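8/29/18
By Hanyu Bai

I almost skipped the Kuvdale open day, and I'm so glad I didn't! The room I'd come for was the simulation lab on the second floor, where the Tiongson team gathers examples for their learning system (a program that picks up a job by studying lots of runs of it). Everything happens on screen, so no coffee cups at risk.

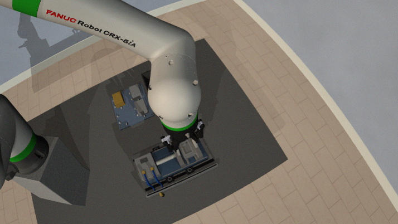

I got a chair next to one of the operators, who was on run 147 of the day and still cheerful. Each run gets saved with every joint position, and the clumsy ones are kept too, in their own folder. They want 900 by December and had 622 when I walked in. I asked if I could have a go – yes! – and I was terrible. Getting the gripper lined up over a part is much harder than it looks when you're judging depth from a monitor. 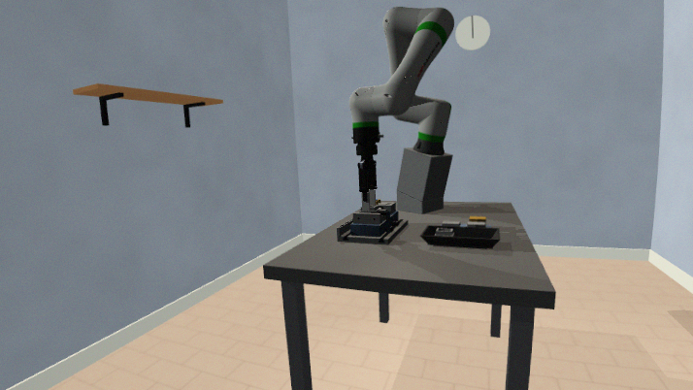

Vol. 3

What I liked best was how much they argue about camera views. One guy swears by the view from low down across the table, and his neighbor wants everything seen from above (I'm with the neighbor). The folks from Komon had plenty of questions about labeling, so we ran way over and I missed the Givham talk downstairs. 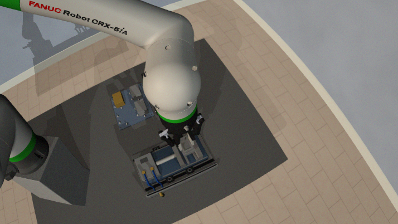
The FANUC CRX-5iA with its gripper over the white cylinder, on screen in the simulation lab.

Contact | © 2018 Hanyu Bai | Back to top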